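Glassware and Small Tableware Refresh: Progress Report, Second Period

Submitted 9/13/24 to the Ostlow hospitality fund

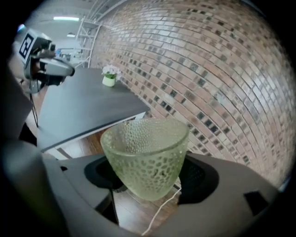
When we last wrote, the tableware for the Ostlow guest lounge consisted of whatever had survived the previous tableware. We are pleased to report that this is no longer the case, or at least that it is less the case than it was. The money has been spent on the things we said it would be spent on, with one exception, which gets its own section because you will find it in the accounts anyway.

What we said we would do

The application asked for enough to replace the lounge's drinking glasses, put something pleasant on the tables, and sort out the storage so that the new glasses would last longer than the old ones. We promised a short list of candidates, a trial period in normal use, and one order at the end of it. We also promised to write to you in plain language, after your comments on the first report, which we have taken to heart and pinned up by the sink.

Where we are

The short list is closed. The trial is closed. The order is half placed: the first batch has been paid for and the second waits on your approval of this report, as agreed. The tables have plants. The storage is mostly sorted, and the part that isn't sorted is described below under a heading that doesn't try to hide it.

The glasses

Three candidates went through the trial.

The Pramaretti tumbler was the favorite on paper. It is straight-sided, clear and thin, and it made a tray of tap water look like a wedding. It also chipped if anyone looked at it with intent. We lost more of them to the dish rack than to guests, and the dish rack wasn't even trying. We withdrew it early and gave the survivors to the upstairs kitchen, where they are used for pens.

The Kenix stacking glass was the opposite. We don't believe it can be broken by ordinary means. It stacks beautifully, and then it stays stacked. Two people were regularly needed to get two glasses apart, and guests who had come down for a quiet drink of water didn't enjoy being recruited. Several of them asked if we had cups.

The third is the green one, from Caruso, and it is the one we have ordered. The glass is pale green and see-through, with a tapered, rounded body, raised bumps in a honeycomb pattern over the wall, and a smooth, thicker band at the rim. We had it down as the decorative outsider. The bumps looked like a cleaning problem and the color looked like somebody's aunt's bathroom. In use it won on almost everything. The texture gives people something to hold, the rim has put up with the dish rack, and the pattern hides water spots so well that we have stopped drying glasses by hand. We would like it recorded that we were wrong about the color too. Against the dark tabletop it looks very good, and guests have said so without being asked, which was not our experience with the pens.

It does have faults. It doesn't stack, at all, in any direction. It takes up more shelf than its capacity deserves. The bumps do collect a film if the dishwasher is run on the short cycle, so the short cycle is now off limits for glassware and a note on the machine says so. A second note, in different handwriting, asks who wrote the first one.

The tables

We kept the existing tables, with their charcoal-gray tops and white legs, and spent nothing on them. The original plan had a line for tablecloths. We tried a borrowed cloth in August and took it off the same afternoon, having found that it slid, showed everything, and made people sit up straight.

What the tables needed was something on them that wasn't a menu holder. We settled on small potted plants in short, cream-colored pots, with little white flowers and green leaves. They are kept toward the back edge of the table, near the wall, where they get knocked less. The first week they stood in the middle and were moved by every single party that sat down, always onto the floor. At the back they are left alone. We have now written "back edge" on the setup sheet, and it is the only instruction on that sheet that has been followed every day.

Storage

The cupboard behind the lounge has been cleared. This took longer than planned, mainly because of what was in it: lids with no jars, a fondue set missing its reason for existing, and a large quantity of paper doilies that predate anyone's employment here. The doilies have been offered to every department and declined by all of them.

Two shelves have been raised to suit the green glasses, which stand in single rows on a ribbed liner. The liner was the cheapest item in the whole project and has done more good than the consultant's visit we had budgeted for and, on reflection, canceled.

The part that isn't sorted is the top shelf. It is too high to put glass on safely and too shallow for trays. At present it holds the doilies.

Money

All amounts are in dollars.

Glassware, first batch: 1000
Glassware, second batch, awaiting approval: 1000
Plants and pots: 200

The shelf liner came out of the lounge's own petty cash and is not charged to the fund. The trial glasses from all three makers were supplied at no cost to us, though Pramaretti has asked for theirs back, and we are composing a reply.

The exception

The application didn't mention a drip tray. We bought 6 of them. They were needed the moment the water dispenser was moved closer to the seating, a change that was requested by everyone and is now regretted by the carpet. We put them under sundries and should have asked first. If you would prefer the lounge to carry the cost, we will move it across without argument and with only moderate sighing.

What guests said

We left a card on each table with two questions and a blank space. The questions were answered politely and are of no use. The blank space was better. The comments on the glasses were warm, apart from one guest who found them "busy" and one who wanted to know where to buy them and left no contact details. The plants drew a handful of remarks, most of them advice on watering, no two of which agreed. We also received a detailed drawing of a horse, which we have kept.

The comment that made the most difference was about the height of the glass. Someone pointed out that the old ones were too tall for the dispenser and had to be tilted under the spout, and that this was how most of the water had been getting onto the floor all these years. We hadn't noticed. We had been tilting them too.

Things we would do differently

We would test in the dishwasher on the first day instead of the ninth. We would measure the cupboard before falling for anything in front of it. And we would ask suppliers for replacements policy in writing, after a phone call with Kenix in which the word "replacement" was used by both sides to mean quite different things.

We would also start with fewer candidates. Three sounds modest until every tray holds a mixture and the person washing up has opinions.

Next period

Place the second batch with Caruso, once approved. We would like it to come in the same green, and have asked for confirmation that it is the same green, with a sample to hold against the first lot.

Find a use for the top shelf.

Repot the plants before winter and decide who waters them. The present arrangement is that everyone does, and the plants are beginning to show it.

Replace the note on the dishwasher with a single printed one, agreed by all parties.

Decision requested

Approval of the second glassware batch as listed under Money, and a ruling on the drip trays. A reply by email is fine. The supplier is holding the price until the end of the month.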